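Sturis (robotic kit)

Sturis is a two-arm tabletop manipulation kit sold by Colta, a maker of laboratory and classroom automation equipment. It consists of a matched pair of electric arms with two-finger grippers, a control unit, a mounting rail, and a software package for recording and replaying tasks. The kit is intended for research groups, technical colleges, and small workshops that need a bench-scale system without safety fencing. It went on sale on Jul 4, 2020, replacing the single-arm Eltano.

History

Development was led by Cosimo Santoro, who had earlier worked on the wrist joint of the Eltano. That product had a single arm and was mostly used for sorting and stacking. Customers who wanted to open containers or transfer contents had to fix one of the objects in a clamp, and Colta offered a clamp set as an accessory for this purpose. The two-arm layout was adopted after trials in which a pair of Eltano units was bolted to a common plate and driven from one computer. The plate flexed under load, and the production kit uses a steel rail instead.

Gripper castings for the first production run were supplied by Zanetti. Later units use flat cut plates joined with screws, a change that allows a damaged finger to be replaced on the bench. The older cast fingers do not fit the newer gripper body.

Design

Each arm has five powered joints, not counting the gripper. The rated payload is 1.2 kg per arm at half extension and falls as the arm reaches outward. The arms mount at either end of the rail, facing the same work area, and the overlap between their working ranges can be adjusted by sliding the bases. Colta recommends an overlap of 32 cm for handling tasks that involve both arms.

The grippers close on a linkage, and each finger is driven from the same motor. Closing force is set in 10 steps. The lower steps are meant for paper and thin plastic containers, the upper ones for metal bottles, tools, and boxed goods. There is no force sensor in the fingertips; contact is estimated from motor current, and readings are less reliable when an object is gripped near the tip.

The control unit has one power inlet and a single data connection to the host computer. An emergency stop button is included on a separate cable.

Operation

Tasks are taught by demonstration. The operator guides both arms by hand through the motion, and the software stores joint positions and gripper commands at fixed intervals. A recorded task can be trimmed, slowed, or joined to another. Recordings longer than 59 seconds are divided into segments, which must be joined by hand in the editor.

The supplied task library covers picking, placing, handing over, and tilting containers. Tilting tasks require the cap to be removed beforehand, as the library contains no routine for unscrewing threaded lids. Smooth cylindrical bottles are normally gripped on the lower body, leaving the neck clear.
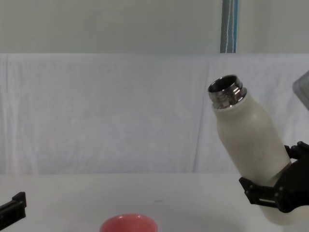
An uncapped bottle held at an angle by the right gripper, with a pink cup on the table.

A plain table surface and backdrop are advised where a camera is used to locate objects. Cameras are not part of the kit, though the software accepts input from most common USB models. Reflective metal parts can produce false edges under direct light, and the manual suggests diffuse overhead lighting.

Variants and support

The kit is sold in a standard version and an extended version with a longer rail and a second pair of fingers. Both use the same control unit. Replacement fingers, finger pads, and cables are sold separately. Colta also offers an installation service covering rail alignment and joint calibration. Calibration can be repeated by the user with the supplied setting block, and is required after any finger change.

Software updates are free to registered owners. Recordings made on the Eltano can be imported, but only to the left arm.

See also

Eltano
Teaching by demonstration
Two-finger gripper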